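Savbridge种子基金 放款前检查表(附批注)
适用对象:Limwood,第二笔款项
填表:Sabine Rathjen
复核:Timo Kleinschmidt
现场陪同:Olaia Garrido(Limwood运营)

说明:结果栏只填“通过”“未通过”“存疑”。填“存疑”的必须写批注,填“通过”的也欢迎写,上一轮Dullside那份表通篇“通过”,批注栏一个字没有,后来的事大家都记得。

一、主体与股权

公司登记信息与投资协议一致
结果:通过
批注:地址、法定代表人、经营范围都对得上。经营范围写得很宽,从软件开发到家电租赁再到“相关咨询服务”,最后这一项我一向看不惯,不过不违规。

股东名册为最新版本
结果:存疑
批注:给我的名册有两个版本,文件名一样,创始人持股比例不一样。Olaia说后一份才对,前一份是“讨论稿”。讨论稿上为什么有签字,她要回去问。放款之前请以登记机关出具的版本为准,公司自己导出的表格我不收。

员工期权池已预留并有决议
结果:未通过
批注:有一页幻灯片写着“已预留”。幻灯片不能当决议用。请补董事会决议原件,带附件。

创始人竞业与知识产权转让协议
结果:存疑
批注:创始人签了,技术负责人Bastian Seidel的那份没找到。据说他入职时用的是网上下载的模板,纸质件在他自己手里。核心代码大部分是他写的,这一项不补齐,我不会在汇总页签字。

二、资金与账目

第一笔款项使用明细
结果:存疑
批注:明细是有的,颗粒度太粗。“市场推广”一项占了大头,底下没有任何分拆。我要了合同和发票,收到的是一段介绍品牌理念的文字,写得倒是很流畅。

银行对账单与账簿相符
结果:通过
批注:逐笔核过,差额都能解释。Lammers代账做的这部分比我预想的干净,该说的好话说一句。但他们只按公司给的单据记账,单据背后有没有真实业务,他们不看,也没有义务看。别拿代账机构的名字当背书用。

关联交易披露
结果:未通过
批注:公司声明“无关联交易”。办公场地的出租方和一位早期股东同姓同地址,我翻了不到一顿饭的工夫就翻出来了。租金也许公道,也许不公道,得先承认有这回事才谈得上公道。

现金跑道测算
结果:存疑
批注:模型里收入每个月都涨,客户流失率填的是零。我把流失率改成同行常见的水平,跑道立刻短了一大截。请公司自己重做一版悲观情形,由我来做就变成我的假设了。
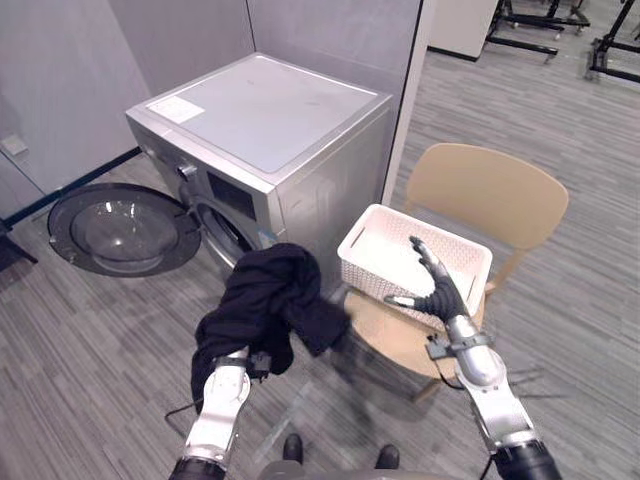

三、业务与客户

付费客户名单抽查
结果:存疑
批注:路演材料里写“超过1000名活跃用户”。我要的是付费客户,给我的名单只有30行,其中有几行是试用账号。“活跃”的定义问了三个人,得到的说法彼此对不上:登录过算活跃,打开过邮件也算活跃,产品经理Oľga Malý的说法最严,她要求当月有过付款。我倾向采用她的口径,顺便建议公司内部先统一。

客户访谈
结果:存疑
批注:公司安排的受访者都很满意,这不奇怪。请允许我们从名单里自己挑。上次提这个要求,回复是“客户隐私”,可名单本身已经发给我了。

意向书与合同的区分
结果:未通过
批注:月报把意向书金额计入“已签约”。意向书里写明了不具约束力,而且没有违约条款。这部分要从签约额里拿掉,重新出一版月报。Timo认为可以在脚注里说明,我不同意,没有几个出资人会读脚注。

影响力指标(包容性投资条款)
结果:存疑
批注:这只基金的钱有专门用途,出资人要看到创始团队的代表性和雇佣情况。公司交来的是一张合影和一篇博客。我需要的是自愿申报的数据、岗位层级和薪酬区间。基金自己在官网上把话说得很满,宣传稿我就不评论了,但既然写进了协议,就得按协议查。管理层里有谁拿期权、谁没有,比合影更能说明问题。

四、实物资产与现场

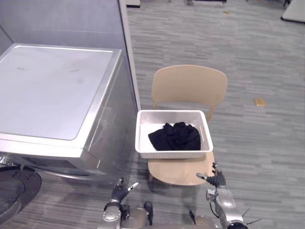
固定资产台账抽查
结果:存疑
批注:台账是财务从采购单里直接拷出来的,没有贴过编号,也没有写存放位置,所以每查一样东西都要靠人指认。滚筒洗衣机登记为“测试设备”,型号栏空着,折旧年限照抄了办公电脑那一行。它右边那把浅色木椅,台账里根本找不到;洗衣机顶板上有几处浅浅的污痕,台账“成色”一栏却填着“全新未使用”。污痕当然证明不了用过多久,但“全新”两个字是谁填的、凭什么填的,我要一个名字。椅子不值钱,可如果连它归公司、归房东还是归员工个人都答不上来,贵的东西我更不敢信。

资产所有权凭证
结果:未通过
批注:部分设备是租的,租赁合同的承租人写的是创始人本人。公司付租金、个人当承租人,出了纠纷算谁的?请改签,或者补一份三方确认。

财产保险
结果:存疑
批注:保单有效,保额是按第一版台账算的,那一版我刚才说过了。另外,被保险地址少写了单元号,理赔的时候这种小毛病会变成大毛病。

消防通道与灭火器
结果:通过
批注:通道畅通,灭火器在有效期内。用电负荷方面我不懂,物业给了一份书面说明,附在表后。说明里“基本满足”四个字看着别扭,已请物业改成“满足”或者“不满足”。

门禁与钥匙管理
结果:未通过
批注:离职人员的门禁卡还能刷开。当场试的,Olaia也在。她当天下午就让人注销了,动作很快,但这本来该有流程。

五、治理与报告

董事会会议纪要
结果:存疑
批注:纪要齐全,格式统一,统一得有点过头,不同会议的“讨论要点”整段相同。我怀疑是事后一起补的。补记不是罪过,把补记的时间写上就行。

投资人季报按时提交
结果:通过
批注:按时。内容见上文关于意向书的批注。

重大事项通知义务
结果:未通过
批注:六月有一位大客户终止合作,基金是从行业通讯上看到的。协议要求书面通知。公司解释说“还在挽留,不算终止”,可对方的服务器早就把接口关了。

六、复核意见(Timo Kleinschmidt)

总体同意Sabine的判断。有两处保留。现金跑道那一项,我觉得公司的乐观情形可以留在材料里,只要悲观情形放在它前面。关联交易那一项,建议先给创始人一次书面说明的机会,再定为未通过;同姓同地址很像回事,但租约我们还没看到原件。

Sabine回复:可以等说明,结果栏先不改。原件到了我再看。

七、放款前须补齐

董事会关于期权池的决议原件
Bastian Seidel的知识产权转让协议,双方签字
场地租约原件及关联关系声明
剔除意向书之后的月报
付费客户名单,注明口径,由我方随机抽选访谈对象
重新盘点后的资产台账,逐项写明位置、成色、所有人,盘点人签名
设备租赁合同改签件或三方确认书
离职人员权限注销流程

材料请直接发到基金的检查邮箱,不要发给个人,也不要只在群里发截图。收齐之后我再去一次现场,时间不提前通知到具体钟点。在那之前,第二笔款项维持暂缓。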